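Vuvia Community Help > Retreats and Quiet Stays

Do I have to give up my phone on a first yoga weekend?
Posted in April by ulside_walker

Hello all! I've finally booked myself a five-night yoga and meditation stay at Jaltenness (my first ever, and I'm a bit giddy about it), and the welcome letter says phones go in a basket at the front desk. My mother is 89 and I like to hear her voice in the evening. Would it be rude to ask for an exception? 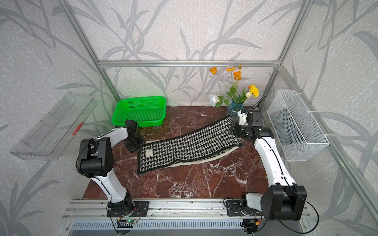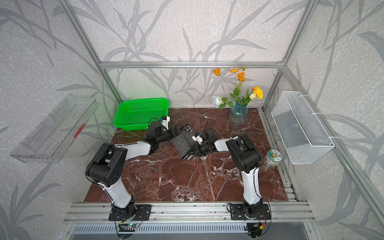
Page last changed: April, 14:05

hamann_mat_lady
Not rude at all, dear, please ask! I've been on a few of these weeks, and every place I stayed at had some arrangement for family. Write to them before you travel, tell them just what you told us, and suggest a set time, say right after supper. Give your mother the front desk number too, so she can reach you if she needs to. I'll admit the first night without a phone was hard on me (I kept patting my pocket like I'd lost my keys), but by the second morning I was sleeping better than I had in months. Bring a cheap alarm clock and a paperback, and warm socks for the early sitting.

quietish
They kept mine the whole time. Nearly $400 for the weekend and I couldn't even check the weather. Different place though.

slow_breakfast
I'd agree with the first reply, and I'd add that you should ask whether the silence is all day or only until lunch, as those are two very different vacations! Mine was mornings only and we chatted happily over soup. If they do say no, see whether they'll pass along a short message for you each evening. My sister did it that way and she and Mom were both content with it.

Contact the moderators | © Vuvia Community Help | Back to top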